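**Anyone finished The Griketti Letters? (memoir, no big spoilers please)**

**marlpit**

Picked this up at the library after someone here called it the funniest family memoir in years. I'm on chapter 16 and have laughed maybe twice. The part where the mother mails back every birthday card with corrections is good. The rest is a lot of driving between Ilten and the coast. Does it pick up?

**second_shelf**

It picks up when the aunt moves in. I'd give it to chapter 20 or so. The first part is slow because she's setting up the house, and you need the house for the ending to work.

**ov_tandy**

Disagree. I finished it and the aunt chapters are the weakest ones. She's written as a cartoon. Every line out of her mouth is a punch line, and after 94 pages of that I wanted her to go home. The driving chapters are the ones I liked.

**marlpit**

So one vote for the aunt and one against. Is the audiobook any better? I have a long commute.

**kettlehouse**

The author reads it herself and she's flat in a way that helps. Jokes I skipped past on the page worked in my car. She does rush the letters, though — they come one after another with no pause and I lost track of who was writing.

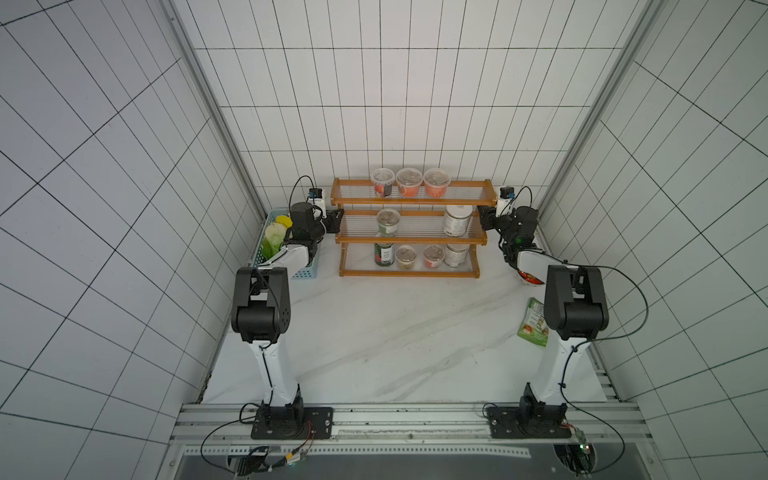
### Page 2

**second_shelf**

@ov_tandy I think she's a cartoon on purpose. The narrator is 15 in those chapters and that's how a kid would see her. Look at how the aunt talks in the last section, when the narrator is grown. It's a different person.

**ov_tandy**

I noticed that, and it's a fair point, but I still had to read the 94 pages. A reader shouldn't have to wait for the last section to find out the dull part had a reason.

**jin_reads_slow**

Does anyone know if the paperback has the extra letters? My hardcover is from Trula Books and stops at the move. A friend has an edition with an afterword and I can't tell if it's new material or cut chapters.

**kettlehouse**

The paperback has the afterword plus up to 16 pages of letters, depending on the printing. Mine has all of them. They're mostly about the dog. I'd borrow it, I wouldn't buy it twice.

**marlpit**

Update: I got to the aunt. She has now reorganized the pantry by color and accused the neighbor of stealing a ladder. I laughed at the ladder. Still not sure about the funniest in years.

**second_shelf**

The ladder comes back.

**ov_tandy**

It comes back three times, which is two more than it needed. Jin, if you do get the paperback, read the afterword last. It gives away what happens to the house.

**jin_reads_slow**

Thanks. I've put a hold on the library copy.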